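Ticket Plarkavus – Module étiquetage – Impression décalée après mise à jour du pilote
Statut : résolu, en observation
Priorité : moyenne
Ouvert par : Maëlle Sandhu
Site : Kennedy, poste de préparation 7

Symptôme
Depuis le passage au pilote Skenda de novembre, les étiquettes de bac sortent avec un décalage vertical. Le code-barres déborde sur l'espace inter-étiquettes et la douchette refuse la lecture. Le défaut ne touche que les lots supérieurs à 1 000 étiquettes. Les petits lots sortent correctement.

Environnement
Serveur d'impression Pornora, file dédiée au poste 7. Impression par transfert thermique, rouleaux de 2 450 étiquettes. Modèle d'étiquette inchangé.

Journal
08:40 – Reproduction du défaut sur un lot de 2 000. Premières étiquettes conformes, dérive visible en fin de lot.
09:05 – Nettoyage du capteur d'espacement et de la tête. Aucun effet.
09:30 – Recalibrage du support. Le décalage disparaît au redémarrage puis revient sur le lot suivant.
10:15 – Remplacement du rouleau par un rouleau d'une autre livraison. Même dérive. Le consommable est écarté.
10:50 – Comparaison des paramètres avant et après mise à jour. Le nouveau pilote force le mode « support continu » et ignore le réglage enregistré dans la file Pornora. L'imprimante avance donc d'une longueur calculée, sans se recaler sur l'espace entre deux étiquettes. L'erreur d'arrondi se cumule à chaque avance.
11:20 – Mode « espacement » imposé dans le profil de l'imprimante, option « priorité au pilote » décochée. Redémarrage du service d'impression.
11:45 – Lot de 2 000 relancé. Pas de décalage mesurable entre la première et la dernière étiquette. Lecture correcte à la douchette.

Reste à faire
Appliquer le même profil aux autres files du site. Verrouiller le paramètre dans le modèle de déploiement. Vérifier que la référence article du bac turquoise pointe bien vers le format court ; la fiche indique encore l'ancien format.
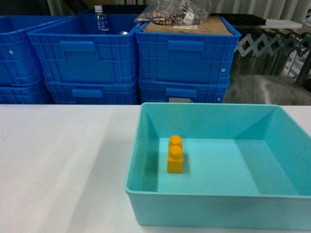

Gordon MacDonald : même comportement chez nous avec cette version du pilote, mais décocher la priorité n'a pas suffi. Le réglage revenait à chaque redémarrage du serveur. Il a fallu supprimer la file, purger l'ancien pilote du magasin, puis recréer la file avec le profil corrigé.

Maëlle Sandhu : noté. Redémarrage complet du serveur effectué à 14:10, le mode « espacement » est conservé. Je garde la procédure de purge en solution de repli et je laisse le ticket ouvert jusqu'au prochain changement de rouleau.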